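4.2 Setting out the microphone and stands

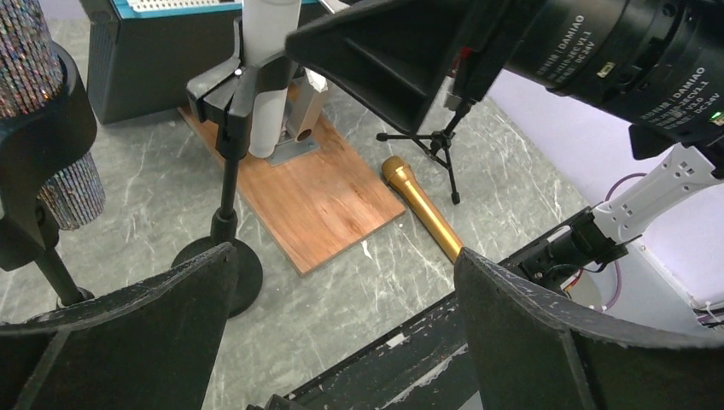

Work on a flat, level surface. Marble and other polished tops are suitable, but stands slide on them more easily than on wood.

1. Wipe the surface and let it dry.
2. Place the Folside stand with its round base flat on the surface. Check that it does not rock.
3. Open the clamp, insert the cylinder and close the prongs until it no longer turns by hand.
4. Spread the tripod legs fully before fitting anything to the central post.
5. Lay the handheld microphone on its side, at least 50 mm from the edge of the surface.

CAUTION: Do not overtighten the clamp. Marks left by the prongs are not covered by the Altport warranty.

NOTE: The wooden board may be set at any angle. Keep the metal plate clear of cables.

6. Wait 2 minutes, then check the clamp again. If the cylinder has slipped, repeat step 3.

To clean the microphone, use a dry cloth on the handle only. For care of the mesh grille, see 6.2.

Section revised 1/7/19, N. Abeysekara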